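Lunch baskets start again in September

The shared lunch at the Curnano building comes back after the summer break, and it will run the way it did in spring, with a few changes to how the food is wrapped and set out. If you signed up before the break you are still on the list. If you have moved floors, tell the kitchen desk so your basket goes to the right table.

For new people: lunch is put out on Friday only. We make sandwiches in the second floor kitchen in the morning, wrap each one, and carry them to the tables in baskets. You take what you signed up for, and the basket stays where it is. There is no line and no serving counter. Last spring we made 132 sandwiches on the busiest Friday, and that is close to the most the kitchen can handle with the counter space it has.

The first change is the wrapping. We used to put two halves together in one paper bag with the name of the filling written on it. The bags were fine for things like cheese and pickle, but anything with tomato soaked through by noon, and people kept opening bags to see what was inside and then folding them shut again. Starting this month every sandwich is cut into wedges and each wedge is wrapped by itself in clear film. You can see the filling without touching it, and anyone who only wants a small lunch can take one wedge and stop there.

The film goes on with the cut side facing out. Lay the wedge near the corner of the sheet, fold the corner over, roll once, and gather the loose end at the narrow tip. Please don't double wrap. Two layers make it hard to see the filling and use up the roll. One roll should cover a Friday with some left over.
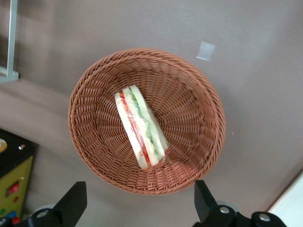 Tomato and green filling on white bread, in one of the round baskets.

The second change is the baskets themselves. The plastic trays we had were cracked at the corners, and the lids went missing one after another until we stopped looking for them. We have replaced them with woven baskets bought from Tratard. They have flat bottoms, so the wedges lie down without sliding, and the rim is thick enough to carry with one hand. Each basket takes 10 wedges in a single layer. You can get more in if you stack them, but the bottom ones get squashed, so send a second basket to the table.

The baskets can't go through the dishwasher. Shake the crumbs out over the trash, wipe the inside with a barely damp cloth, and leave them upside down on the rack until Monday. If something spills and sets in the weave, use the soft brush that hangs by the sink. Don't leave them on the windowsill. It gets very warm there in the afternoon and the fibers dry out and start to snap. They don't need a liner when everything in them is wrapped. For cookies or loose fruit, use one of the cloth napkins from the second drawer.

Fillings for the first month

Tomato and cucumber on white. Butter goes on both slices, all the way to the edge, or the bread goes pink. Cut the tomatoes first and leave the slices on a towel while you do the cucumber. Salt at the very end.

Egg and chive on brown. Boil the eggs on Thursday afternoon and keep them in the shell overnight. Easy on the mayonnaise, please. Several people mentioned it in the spring and they were right.

Chicken with lettuce on white. The chicken comes already cooked from Erdem, delivered before we start. Pull it apart by hand and leave out the dry bits from the end of the breast.

Hummus and roasted pepper on seeded bread. This one has no dairy and no egg. It gets made first, on a clean board with a clean knife, and goes out in its own basket with a green tag on the rim. Please leave that basket to the people who signed up for it, at least for the first half hour.

We dropped the tuna. Hardly anyone chose it and the smell stayed in the kitchen until the next week.

Times

Bread arrives at 8 a.m. and cutting starts as soon as the boards are out. Making and wrapping the whole batch takes around 90 minutes with 4 people, longer if one of them is new. Wrapped wedges go straight into the refrigerator, on the middle shelves, sorted by filling. The baskets are filled at 11:45 and go to the tables just before noon. Please don't take wedges out of the refrigerator before then. It throws off the count and somebody on the third floor ends up short.

Anything still in the baskets at 1:30 is free for whoever wants it. At 2 p.m. what is left gets thrown out. We did try putting leftovers back in the refrigerator for later in the afternoon, but they had been out for two hours and it wasn't a good idea.

Signing up

The sheet is on the kitchen door, and there is a copy at the front desk for people who come in through the side entrance. Write your name, your floor, the filling and how many wedges. Two wedges make one full sandwich. Most people take two. If you write nothing in the last column we will put you down for two. The sheet comes down on Wednesday at 5 p.m. and the bread is ordered from it that evening, so a name added on Thursday can't be included, though you are welcome to whatever is there at 1:30.

If you can't eat something, put it in the notes column every week, even if you told us in the spring. The people making lunch change from week to week and they work from the sheet.

Visitors from the Custora office are on the list on the same terms. Put their names under yours and mark them with a V.

Help with making lunch

We need two more people for the morning rota. You would be on one Friday a month, finished well before ten, and you get first choice of filling. No experience is needed beyond being able to cut bread straight, and even that can be worked on. Aprons and gloves are in the tall cupboard. Bring your own knife if you are particular about knives, and take it home again.

Lwazi Msimang is keeping the rota this season. Leave a note in the tray at the kitchen desk with the Fridays you can do, or stop by on any morning before nine.

The big bread board is also still missing. It went up to the fourth floor for a birthday in June and has not come back down. It is the long one with a groove along one side. If it is behind a cabinet in your office, please return it to the kitchen before the first Friday.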